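Search this site Go

Reading time: 3 min

Hivell (content management system)

Hivell is a content management system written in PHP and maintained by Pastex, a web agency in Trerkbridge. It began as an in-house tool for newspaper clients and was later released under an open license. Pastex describes it as "ready in 10 minutes," a claim that leaves out the database setup, which must be done by hand.

Pages are built from blocks stored in a single table. Supporters call this simple. Critics point out that sites with more than 800 pages slow down noticeably unless caching is turned on, and caching was missing until version 3.

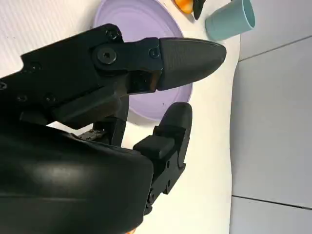
The add-on directory lists 13 modules, several of them unchanged since the first release. The best known, Kermani, handles translated menus – though it does not translate page addresses, despite what its summary says. Pastex has promised a rewrite more than once. No independent figures on the number of active sites have been published.

Contact | Copyright Trerkbridge Web Reference | Back to top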